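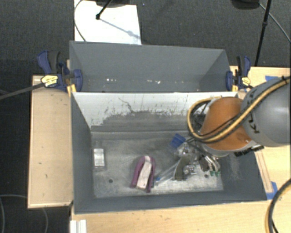 Vaciar un cajón, esa cosa tan difícil

¿Pueden ya las máquinas con las tareas de casa y de taller? Respuesta corta: algunas, a ratos, despacio

13 dic 2025

Una botella transparente tumbada. Un arco morado. Algo azul con estrías, un plástico arrugado, un tubo largo. Cosas de cajón, de las que cualquiera aparta con una mano mientras con la otra sujeta el teléfono. Para un brazo robótico es una tarde entera de trabajo, y no siempre buena.

Llevo desde marzo preguntando lo mismo en talleres, almacenes y una lavandería industrial. ¿Cuándo? Cuándo dobla la ropa, cuándo friega, cuándo recoge el banco de trabajo al final del turno. Me han contestado de todo. Que ya. Que nunca. Que depende de lo que yo entienda por recoger.

Lo transparente, el enemigo

En Kerkau, un taller de integración que monta células de clasificación para pequeñas fábricas, la conversación empieza siempre por el plástico. Tianyou Ren trabaja allí en agarre y tiene poca paciencia con los vídeos promocionales.

"Una caja de cartón la coge cualquiera", me suelta nada más sentarnos. "Dame una botella sin color en un fondo de metal rayado y hablamos."

El problema es viejo. Muchas cámaras de profundidad calculan la distancia con luz, y la luz atraviesa el plástico claro o rebota donde no debe. El sistema ve un agujero, o ve el fondo, o ve la etiqueta flotando sola. Con una etiqueta blanca grande hay algo a lo que agarrarse. Sin ella, a adivinar. Y si el suelo del cajón brilla, peor.

Luego está el montón. Dos objetos separados son dos problemas pequeños. Los mismos dos pegados, uno medio encima del otro, son uno grande: dónde acaba el azul, dónde empieza el envoltorio, qué se viene detrás cuando tiras. Ren lo llama "el racimo". Ellos prueban con racimos a propósito, los deshacen y vuelven a montarlos de otra forma.

Los números, sin maquillar

Me dejaron mirar un cuaderno de pruebas. 2640 intentos de agarre en la última tanda, con objetos mezclados. De esos, 2000 acabaron con el objeto en su sitio. Saquen cuentas: tres de cada cuatro, un poco más. Para un laboratorio, estupendo. Para una línea de producción es una persona de pie al lado, todo el turno, recogiendo lo que se cae.

Ren no lo esconde. Dice que los fallos se parecen mucho entre sí. Agarra dos cosas en vez de una. Agarra bien y suelta pronto. Se va a por un reflejo. Esto último pasa mas de lo que yo hubiera creido.

Y la velocidad. Con objetos fáciles el ritmo es decente. Con los raros el brazo se para, mira otra vez, prueba otro ángulo. Cronometré cinco agarres seguidos con mi reloj y dejé de apuntar, me estaba poniendo nervioso.

En el taller, sí pero

Donde la cosa funciona es donde siempre ha funcionado: piezas iguales, sitio fijo, luz controlada. Todo lo que pueda moverse, atornillado o sujeto con mordazas. Avance, que fabrica herrajes para muebles, tiene dos brazos cargando una prensa desde hace años y nadie en la planta los mira ya. Hacen lo suyo. Cuando llega un lote con las piezas revueltas en una caja, se llama a una persona.

El jefe de turno me lo explicó junto a la máquina de café. El robot le sale a cuenta en lo aburrido. En lo desordenado todavía no. Le pregunté qué es lo desordenado y señaló toda la nave.

Probaron un sistema de vaciado de cajas el año pasado. Lo devolvieron. No por malo, insiste: cada cambio de producto exigía un técnico, y el técnico venía de lejos. Ahora le ofrecen otro que, según el vendedor, aprende solo. Se lo está pensando. Quiere verlo primero con sus piezas y con su luz, que es mala.

¿Y en casa?

En casa, poco. La aspiradora redonda y para de contar. Hiden presentó en marzo un asistente con brazo que recoge juguetes del suelo, y lo vi trabajar en un piso de pruebas. Recoge. Peluches muy bien, bloques bien, calcetines regular. Una hoja de papel, ni lo intentó. En un piso de verdad hay además alfombras con flecos, cables por todas partes, un perro. La gente de Hiden habla de "entorno preparado", que en cristiano significa que ordenes un poco antes de que venga el robot a ordenar.

Katene va por otro lado. Nada de humanoides ni de carritos por el pasillo: un módulo fijo sobre la encimera, que separe envases para reciclar. Una sola tarea. La idea me parece más sensata de lo que suena, aunque ocupe media cocina y todavía no tenga precio. Su prototipo distingue bien las latas. Con las botellas aplastadas, otra vez lo mismo de antes, el plástico claro.

Lo que haría falta

Manos con más tacto, lo primero. Muchas pinzas siguen cerrando a ciegas o casi, y una persona corrige con los dedos sin enterarse. Cámaras que no se pierdan con los brillos. Y muchísimas más horas de práctica con cosas feas, usadas, rotas, porque buena parte del entrenamiento se ha hecho con objetos limpios y bien puestos.

Ren añade otra: saber rendirse. Que el brazo reconozca que no va a poder, deje el objeto y pase al siguiente, en vez de insistir hasta volcarlo todo. Parece fácil de programar y por lo visto no lo es.

Le pedí una fecha para la cocina de mi casa. Se rió. Me preguntó cuántos cajones tengo, y qué hay en el de abajo. Pilas, gomas, un sacacorchos, tapas sin táper, un cargador de no sé qué.

"Ese", dijo, "déjalo para el final."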